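Call for participants: the Dunard sleep and supplement study

Most of what you have read about sleep supplements was written by somebody selling them. We have read a lot of it too, and we are not convinced. The Dunard group is looking for adults who sleep badly, or think they do, to help us find out whether a common bedtime magnesium powder does anything that a glass of flavored water doesn't.

Mirjam Aebischer, who leads the study, went through the 226 papers most often quoted on product labels. Very few compared the powder with a dummy drink, and several had no comparison at all. We don't expect a miracle. If you already swear by the stuff, you are welcome to apply, but please don't try to talk the staff into it.
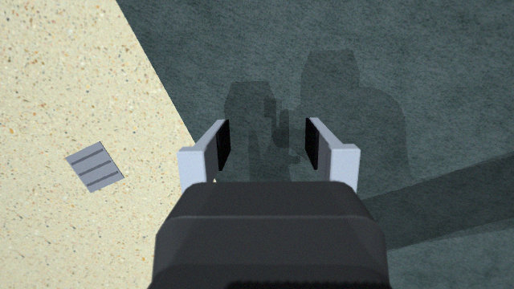 Small gray piece with three dark grooves, on a pale speckled surface.

What we ask of you: one sachet each evening, a short diary every morning, and 2 visits to our rooms on Baptista Street. You won't know which sachet you have been given, and neither will the person who hands it to you. A diary filled in all at once on the last evening is no use to us, and yes, we can usually tell.

You can apply if you are between 25 and 65, work mostly daytime hours and have had trouble falling or staying asleep for at least a month. You can't take part if you are pregnant, have kidney disease or take prescription sleeping pills. Sleep trackers are fine to wear, though we won't be using their scores.

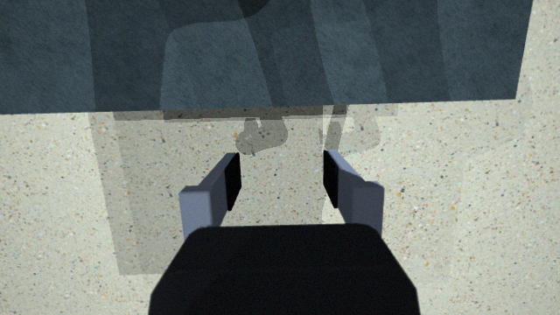 Travel costs are paid back on the day, and there is a modest payment after the second visit. It is the same whichever group you land in. The powder was bought at full price from a regular store. Its maker, Tekier, has no say in the results and hasn't offered us a cent.

We will publish what we find, including nothing, if nothing is what we find.

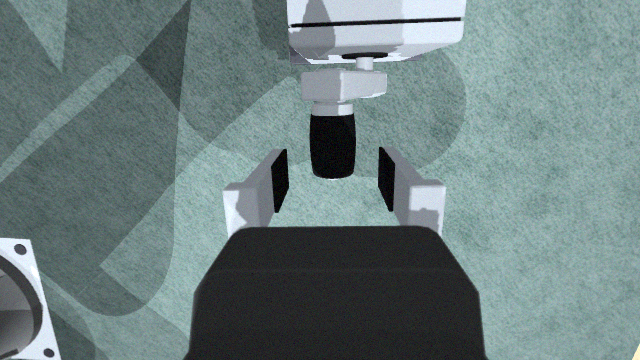 Two white fingers with black pads, open below a white housing.

To apply, write to the Dunard study desk, quoting reference 3648, before the end of January. Leave a phone number and say whether mornings or evenings suit you better.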